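Furniture and Fittings Working Group, Skukum hall
Minutes of the meeting of 16th April

Present: Moushumi Sarkar (chair), Anas Belkadi, Sofia Koutsoukos, Nataša Ivanov
Apologies: Houda El Sherbiny

1. Minutes of the last meeting
Approved with one correction: the supplier of the stacking chairs is Nasr.

2. White plastic tables
The assembly procedure was reviewed. The top is laid face down on the black mat, ribbed side up, and a leg is screwed into the threaded socket at each corner. Legs not yet fitted stay on the mat beside the top, threaded caps clear of the edge. Each leg is started by hand and must stand square to the rail before it is tightened.

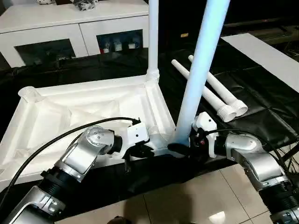
Nataša Ivanov asked whether the legs should come off again for storage, as repeated unscrewing wears plastic threads. She would prefer to store the tables whole, on their sides, in the back store. Sofia Koutsoukos replied that the back store takes 17 tables flat but only a few with legs on. Agreed: legs off between July and the autumn bookings, on at all other times.

Tables with a damaged socket are to be set aside – no glue, no tape. Anas Belkadi to ask Weltance for the price of spare corner parts.

Action: AB

3. Mats
The meeting agreed to buy 3 more mats of the same type. Wunen quoted 90 for the lot, delivery included. Approved.

Action: SK

4. Storage labels
Deferred. HES to circulate a draft.

5. Any other business
Door closer in the corridor still slams. MS to report it again.

Meeting closed after 30 minutes.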